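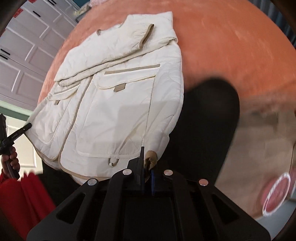

의류 접기 데이터 수집용 핸드헬드 그리퍼 추가 구매 건, 2차 예산안 정리. 스레드로 남긴다.

1/ 현재 보유분으로는 작업자 두 명이 동시에 돌리면 예비가 없다. 한 대가 수리에 들어가면 양손 작업이 바로 멈춘다. 이번 안은 8대 기준.

2/ 견적은 두 곳에서 받았다. Olvera는 본체 단가 198만 원, Preltia는 167만 원. 둘 다 부가세 별도, 카메라 마운트 포함. 렌즈와 메모리카드는 양쪽 모두 제외.

3/ 단가만 보면 Preltia인데 핑거 교체 부품이 세트 단위로만 나온다. 한쪽만 닳아도 양쪽을 다 사야 한다. Olvera는 낱개 주문 가능. Gumaro Cortés가 핑거 소모량을 다시 뽑는 중이라 이 항목은 비워 둠.

4/ 누빔 원단은 별도 항목으로 잡았다. 크림색 누빔 재킷처럼 두께가 있고 주머니 덮개와 파이핑이 붙은 옷은 얇은 티셔츠와 파지 조건이 다르다. 밑단의 조임끈도 핑거에 걸릴 수 있는 부위. 시험 의류에 겉옷 비중을 올려 달라고 요청함.

5/ 바닥면도 변수. 주황빛 빨강의 보풀 있는 면 위에 옷을 펴면 매끈한 테이블과 마찰이 다르다. 깔개와 테이블 상판은 소모품이 아니라 비품으로 처리. 회계 쪽 확인은 Iraís Ponce.

6/ 시험 의류 구매 한도 200만 원. 중고 포함. 세탁비는 운영비로 뺐다.

7/ 납기: Olvera 6주, Preltia 3주. 분할 납품은 Preltia만 가능하다고 회신. 계약서에 명시되기 전까지는 일정표에 반영하지 않는다.

8/ 보증은 둘 다 1년. 낙하 파손은 둘 다 제외. 손에 들고 쓰는 장비에서 낙하를 빼면 보증 범위가 상당히 좁다. 수리비 예비 항목을 본체 합계의 10%로 넣었다.

9/ 로봇 팔은 이번 안에 없음. 하반기에 Climness 과제 예산으로 따로 올린다. 다만 그리퍼 장착부 규격은 지금 맞춰야 나중에 어댑터를 다시 깎지 않는다. 도면은 Macario Salinas에게 요청해 둠.

10/ 수정안 기준일 2021. 4. 4. 핑거 소모량이 들어오면 3번 항목만 갱신해서 이 아래에 붙인다.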